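Lavandaria e rouparia – galeria
Casa de férias Starkby, verão de 2021

Esta página junta as notas da remodelação da rouparia e do que se faz lá dentro entre duas estadias. O trabalho ficou pronto a 13 de julho de 2021 e a sala está em uso desde então. As medidas vão indicadas onde podem interessar a quem tenha um espaço parecido.

A sala
Fica no rés-do-chão, ao lado da entrada de serviço. Antes era uma despensa com prateleiras até ao teto e uma janela tapada. A janela foi reaberta e as prateleiras do lado norte saíram. O chão é o original, apenas lavado e encerado.

As prateleiras
As que ficaram têm 56 cm de fundo, o que chega para um lençol de casal dobrado em quatro. As toalhas de banho vão em baixo, as de rosto a meio e os panos de cozinha em cima. Jarmo Lehtinen refez os suportes e mudou a altura de duas tábuas.

Os panos
O conjunto da sala de jantar tem 14 peças e foi comprado à Rautiainen. São de algodão – o linho ficou de fora por causa do tempo que leva a passar. Os de cor lavam-se à parte nas primeiras vezes, a 40 graus no máximo. Os vermelhos largaram tinta até à terceira lavagem e depois deixaram de dar problemas.

A dobragem
Trinidad Fuentealba dobra ao comprido, alisa com a mão e só depois fecha ao meio. Elango Reddy prefere enrolar, que ocupa menos na gaveta mas deixa a bainha marcada. Na sala de jantar usa-se a dobra direita. Para as malas de piquenique serve o rolo.

A mesa
O tampo é claro para se ver logo qualquer nódoa no tecido. Em contrapartida, mostra todas as marcas. Limpa-se com um pano húmido e sabão neutro, sem esfregões. As manchas mais teimosas ficam para a limpeza de agosto.

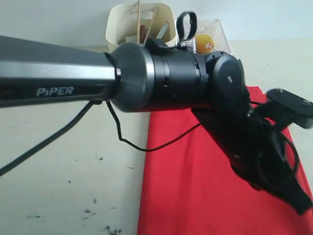

Pano vermelho sobre a mesa branca, com marcas escuras à esquerda no tampo.

O armário do corredor
Recebe o que já está pronto para os quartos. Cada prateleira leva uma etiqueta de cartão, escrita por Sointu Kiiskinen. As mantas de inverno estão na parte de cima, em sacos de pano.

Contactos
Para perguntas sobre os suportes ou as medidas, falar com Eetu Kiiskinen na receção.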